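4.2 Bench rules for two-arm packing

Most of what follows is small stuff. None of it is in the safety standard we worked from, which covers stop circuits, guarding and speed limits and then leaves you alone with the task. The rules in this section are the ones we ended up writing on the wall in Histthorpe and then had to write down properly, after the April runs could not be compared with anything that came later. Version used for the results in Section 5 is dated Sep 15, 2020.

The task family is bakery packing. One arm holds or steadies a paper bag, the other takes items off a tray. Figure 3 gives the working positions, with the bag to the left and the tray to the right of it.

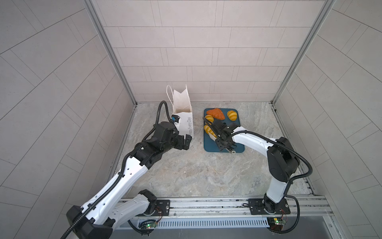 Rule 1, reset. Before each run the bag goes back to its start position, upright, mouth open. Tray next to it. Operators may not nudge either one once the run has begun, even when the nudge would obviously save it. A run with a nudge is thrown out and logged as thrown out. Early on we kept these and marked them "assisted", which was a mistake, the mark got dropped when files were merged at Laver and we lost a good part of a month finding them again.

Rule 2, worn props. Paper bags crease. A creased bag is easier to hold open in some ways and harder in others, and the policy seems to learn the crease. So a bag is retired after 20 runs, or sooner if a handle comes away. Replica food is kept longer but gets wiped down. We did not fix which items go on the tray, only that the operator writes down what was put there before starting.

Rule 3, hand clearance. When both arms are working near the bag, the idle gripper stays open and does not close until the other arm has left the shared zone. This is slower. It also removed most of the finger contacts we had been seeing. The zone is set in software, per task, and is checked by a second person before it is used. Where a tool such as a spatula is held, the zone has to include the tool as well as the hand. Easy to forget. The zone files we got from Benmoussa were all hand-only and had to be redone.
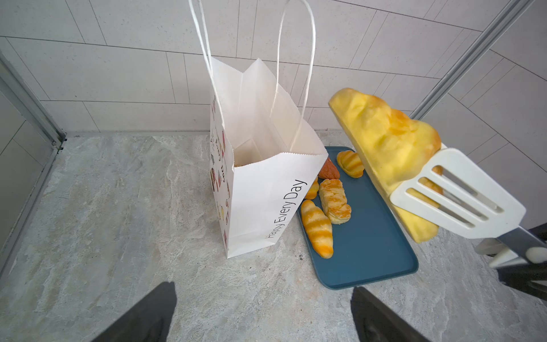

Ehab Kamel objected to the clearance rule in review, and his comment is worth giving nearly whole: a fixed zone punishes exactly the behavior a two-arm system is for, since people packing a bag let their hands cross all the time, and a rule that forbids crossing will give you data in which one arm waits. He would rather have a force limit and no zone at all. Naima Mansour answered that a force limit only speaks up after contact, and that torn bags don't show up as high force anyway.

We think both are right. The compromise in the present version is that the zone applies to training data and to any run with a new tool, and may be lifted for evaluation if the force limit is on and the operator has a hand on the stop. Lifting it has to be recorded in the run sheet. We have not tested whether this is enuogh.

Rule 4, cables. Looked at before every session, with both arms moved by hand to full reach. Any cable that pulls tight at full reach is re-dressed before power goes on. No exceptions for short sessions. Same goes for the indicator lights on the boards at the arm bases: if one is out the session doesn't start, whatever the software reports.

Rule 5, foreign objects. Anything in the workspace that is not on the run sheet is either removed or added to the sheet. Hardware especially. A loose washer or screw may be harmless for the run itself but somebody should find out where it came from. At Histthorpe the sheet now has a line for it, initialed at start and end.

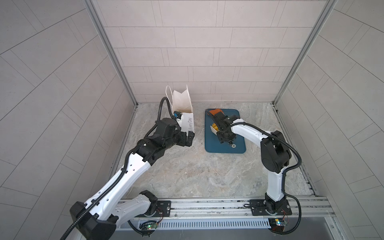
Rule 6, what counts as done. This took longest to agree on. An item is packed when it is inside the bag, released, and the bag is still standing. A bag that falls after release is a failure, even if the item stays in. Riveck scored the same case as a success for much of the study, so of the 414 runs submitted we re-scored all of them under our wording and kept 300. The rest were dropped for missing start notes, not for the outcome. Said Badawi and Nouhaila Saber scored separately and disagreed on 16, nearly all of them leaning bags. We now say a bag is standing if its base is flat on the floor, which settled all but a few.

The rules were written for one booth layout and one type of arm. Carrying them to another layout means at least redoing the zone in Rule 3 and the full reach check in Rule 4; the scoring and reset rules should move over as they they are. The run sheet template is in Appendix B.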